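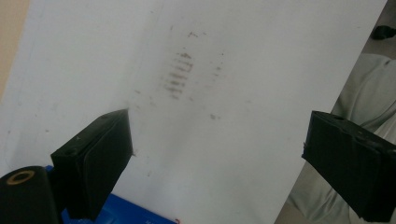 I have had marks on the brain this week. Brown ones, on a white surface, which is the worst possible combination and entirely my own doing, as I was the one who said "let's have white, it'll be so bright and fresh!" when I was sorting out the big table. It was bright and fresh for a good fortnight.

Most of them are only specks and I could live with those. It's the patch in the middle that gets me. It's a stack of short muddy streaks, one above the other, and from the wrong chair it looks exactly like somebody wrote a list and then rubbed it out with their sleeve. I keep trying to read it. There's nothing to read, I've tried with my glasses and without.

Print this post | E-mail this to a friend

What I thought it was

My first guess was tea, because with me it usually is tea. Then I thought ink, because of the rows, and I spent a whole evening going through every rubber stamp and felt pen in the drawer to see which one might have leaked. None of them matched. Then I had a theory about damp cardboard (I do park a lot of boxes on that table) and I was very pleased with it until I remembered that the specks go right out to where no box has ever been.

So I still don't know. My mum's answer to any stain was to find out what it is first and choose the cleaner second, and I do think she was right, but there comes a point when you just want to spray something at it.

I did ring the shop in Jeststead where I buy most of my cleaning things, Van Acker, and got a very patient talk about grease stains versus water stains versus dye stains. I wrote it all on the back of an envelope and have since lost the envelope. What I remember is: start mild, blot before you rub, and leave the stuff on for longer than you want to. I'm hopeless at the last one. I spray and I wipe, practically in the same movement, and then I complain.

They sell a cleaner called Mivar there in a 300 ml size, and I've used it on the cooker hood for years. For the table I started with plain warm water and washing-up liquid on a folded cloth. Some of the little dots went. The patch in the middle looked back at me as if I hadn't been there at all.

A word about moving things. Before you clean a table you have to clear it, and this is where I lose most of my afternoons. I pick something up, hold it over the table while I think about where it lives, and then put it down again two inches to the left. I did this for ages. All the blue things seem to have ended up together over on one side, so at least it's colour co-ordinated.
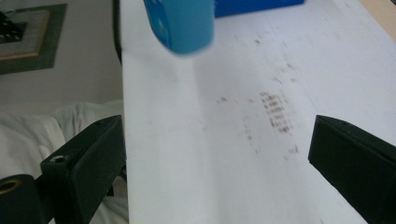
The box business

I've gone over to keeping my sprays in a cardboard box with a divider down the middle, and I'm going to be a bore about it because it has made such a difference. They used to live under the sink in a washing-up bowl, where they fell over every time I opened the door, and one of them (I never found out which) dribbled.

A divided box sorts that out. The bottle stands up straight in its half and the other half takes the cloths. You want one with proper flaps so it can be shut when there are visitors, and the corrugated sort is much sturdier than the thin stuff cereal comes in. Mine's a good bright blue, so I can see it from the doorway and have no excuse.

I did look at buying something smarter. Ereck do a rather lovely cleaning caddy with a handle, and I had it in my basket twice. But it's open at the top with no compartments, and I know perfectly well it would be full of pegs and dead batteries by Easter. The cardboard one was free.

The bottle goes in bottom first, and it's worth going slowly – I've squashed a partition flat before now by dropping the thing in from a height, and once a divider has gone floppy it never really recovers. Nozzle turned to off, too. I say this as someone who has opened a box to find a very clean, very wet set of dusters.
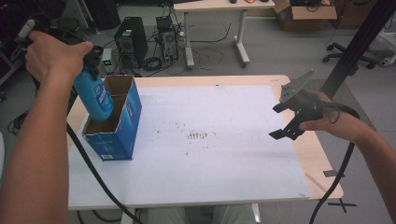
Where I've got to

Second go was with the spray, left on while I made a sandwich, which is my new way of timing it. I'd say the patch is a shade lighter. It may be that I've got used to it. I've put "try again" on the list for next month, along with the bathroom grout and the thing behind the fridge.

If it doesn't shift I shall simply move the fruit bowl to the middle and call it decorating. And when this white one goes I'm having a colour that forgives me a bit, oatmeal perhaps, or that greeny grey that everybody has in their hallway.

Has anyone else had marks that come in rows? Do tell me in the comments what yours were, especially if the answer is something obvious. Also if you know of a cloth that doesn't leave fluff on a matt surface, I'm on my 3rd sort now and they all shed like a spaniel.

Print this post | E-mail this to a friend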